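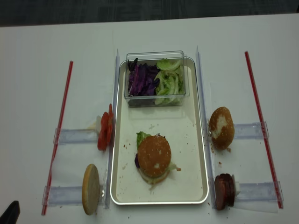

Fig. 3. Serving tray with the cabbage and lettuce container at one end.

3. Setting up the cold station (Brevmont counter kit)

Do this before 11. Lid heater stays off until step 6.

1. Wipe the counter top, let it air dry. No paper towel, it leaves lint.
2. Unpack the chill base. Arrow on the underside points to the wall outlet.
3. Drop the base in until both clips catch. Push on the corners, not the middle.
4. Plug in. Green light = OK. Amber light = wait. If it's still amber after 5 minutes see section 7, Faults.
5. Set the dial to 40 °F. Dial is stiff when new.
6. Load the containers. Greens go in last. Fill to the line, no higher, or the lid wont seat.
7. Close the lid. Start the timer.

NOTE: Older Boltia bases have one clip, left side only. Same steps otherwise.

NOTE: Cut cabbage holds longer than lettuce. Swap lettuce every 2 hours, cabbage at shift change. Write the time on the tape.

CAUTION: Unplug before lifting the base out. Always. Cord is short and will pull the outlet cover off with it.

CAUTION: Do not put the chill base in the dishwasher. Containers and trays are fine, top rack.

Changing the gasket

1. Unplug, lid off.
2. Peel the old gasket starting at the back corner.
3. Clean the groove with warm water and a soft brush. No bleach.
4. Press the new one in, ends meet at the back. Don't strech it.
5. Lid on, leave closed overnight.

Gasket is good for 1,000 openings or one season, whichever comes first. Spares are in the drawer under the register. Last one out of the bag, tell Delia Nistor so she can reorder.

Revised July, R. Chin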